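Print | E-mail

Thrift store plates, a thread
Widad Najjar, 06/04/2022

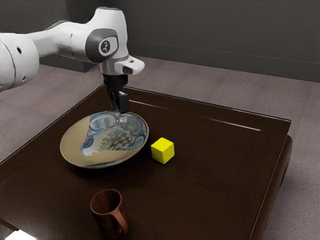
Round plate with a pattern, dark wood table.

1/ So I've been buying mismatched dinner plates for ten years now and I finally have rules!

2/ Never pay more than $10 for one plate. (I broke this in October, in Skarnholm, and I'd do it again.)

3/ Run a fingernail over the glaze. If it catches, put it back.

4/ Olga Prata swears by baking soda paste for gray knife marks. Tried it on 75 plates, she's right, my arms hurt.

5/ Next up: bowls. Send me your favorites!

Print | E-mail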